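How to look after a bamboo tile mat on your bed

A bamboo tile mat is a summer bed cover made of small flat pieces of bamboo strung together in a grid. It goes on top of the bottom sheet and you sleep directly on it, or with a thin cloth in between. I have used one every summer for years and most of what follows I learned from Suqin Cai, who grew up with them and has strong views on how they should be washed.

These steps are for the tile kind. Woven mats made from thin strips or grass are more delicate and don't like as much water.

What you need

A soft brush or an old toothbrush
Two cotton cloths, one for wiping and one for drying
A bowl of lukewarm water
A teaspoon of mild washing-up liquid
White vinegar, only if the mat smells

Any plain washing-up liquid will do. I use Zorkumero at the moment because it was on offer. Don't use bleach, furniture polish or anything with wax in it. Wax comes off on your pyjamas.

Before first use

Unroll the mat on the floor, shiny side up, and leave it for a day. New ones have been rolled tightly in the packet and the cords need time to relax. Run your hand slowly over the tiles in both directions. If one catches, rub that edge with very fine sandpaper – I use 1000 grit – and wipe the dust away. Coarser paper such as 200 will leave a rough patch that is worse than what you started with.

Then wipe the whole mat with a wrung-out cloth and plain water. The first wipe usually brings up a bit of yellowish dust. Let the mat dry fully before it goes anywhere near the mattress.

Putting it on the bed

Make the bed with a fitted sheet first, pulled tight. The mat will slide about on a loose one. Start at the head end, line up the two corners and unroll towards the foot. Check that no tiles are folded under at the sides, as that is where the cords snap.

A mat doesn't have to cover the whole bed. If only one of you feels the heat, put a narrow one on that side and leave the sheet bare on the other.

Weekly wipe

You can do this with the mat in place. Dip a cotton cloth in lukewarm water and wring it out until no more drips come. Spread it out loosely on the tiles, then gather it up and wipe in one direction, following the rows. Rinse the cloth often. Take the pillows off first and do the head end twice, as that is where hair oil builds up.

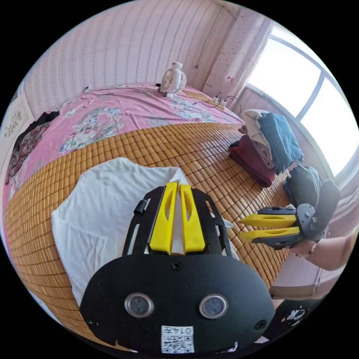
White cloth on the bamboo mat, with the patterned pink sheet on the far half of the bed.

Follow with the second cloth, dry this time, and press it down over the tiles so that it reaches into the gaps. Leave the bedroom window open for a couple of hours afterwards and don't make the bed up on top.

Deeper clean

Do this in the middle of the summer and again before you put the mat away. Take it off the bed and lay it flat on a patio or in the bath. Add the washing-up liquid to the bowl of water. Brush gently along the gaps, a few rows at a time, and rinse with a cloth. Don't soak the mat or leave it standing in water. The bamboo can cope but the cords swell and take days to dry.

For a sour smell, mix one part vinegar to four parts water, wipe it over both sides and rinse after ten minutes.

Dry it in the shade with air on both sides. A clothes airer laid across two chairs works well. Strong sun makes the tiles brittle, and I lost a good mat from Vandard that way.

Broken cords

If a single tile comes loose you can tie it back with clear fishing line. Thread the line through the neighbouring tiles on each side, knot it underneath and trim the ends short. If a whole row has gone, the mat is probably near the end of its life. The good half can be cut down for a chair seat.

Storing over winter

Roll it, never fold it. Roll with the smooth side facing outwards, which puts less strain on the cords, and tie it in two places with strips of cotton. Wrap it in an old pillowcase or sheet. Plastic bags trap damp and you will find grey spots in spring. Keep it upright in a wardrobe, or flat under the bed if there is room.

If you do find spots, wipe them with the vinegar mix and dry the mat well. Light marks normally come off in one go. Dark ones that have gone into the grain will stay.

Related articles

Washing pillowcases that have gone yellow
How to fold a fitted sheet
Iltis cotton blanket: one year on
Which side of a summer mat goes up?
Getting creases out of a flat sheet without an iron
Airing a mattress in a small flat, by Wenceslao Cabral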